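Collecting and Dealing in Second-hand Tableware
Handout 5: Examining glazed plates
Tutor: Hạnh Nông
Issued 9/3/24

1. Purpose of the session

Students should be able to examine a single plate, record its condition and assign it to one of the 3 grades used on this course. Dating is covered in Handout 6. Prices are not discussed until the grading exercise has been marked.

2. Order of examination

Start with the back. Note any printed or impressed mark, then the foot ring. Wear on a foot ring should be uneven; an even grey line all the way round may have been added with abrasive paper. Turn the plate over and run a fingertip along the rim. Small chips are found more reliably by touch than by eye.

Tap the rim lightly with a knuckle while the plate is balanced on the fingertips. A dull note suggests a crack. Earthenware gives a shorter note than porcelain in any case, so compare like with like.

3. Grades

Grade A: no chips, cracks or staining. Light cutlery marks allowed.
Grade B: crazing or rubbed decoration, rim sound.
Grade C: any chip, crack or repair. Sold as seen.

The Illden sale catalogue merges A and B under "good". Treat its entries with care. The Fortin lists give the size of each chip and can be used as a model for your own notes.

4. Lighting and colour
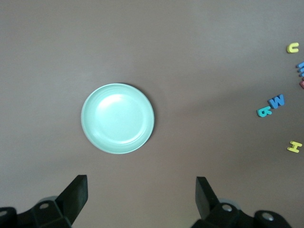 Plain coloured glazes are harder to grade than patterned ones, as glare hides cutlery marks and alters the apparent colour. Examine each piece under a lamp at a low angle, then turn it and look again. On the pale mint-green plate the highlight bleaches part of the well almost to white, and the colour should be read from the lower and right parts. Faint ridges between rim and centre also catch light and must not be recorded as scratches.

5. Coursework

Grade 38 plates from the Liltier loan boxes, using one record sheet per plate. Add a condition note of no more than 200 words for any piece placed in Grade C. Sheets are due before the September visit to the Flavau market.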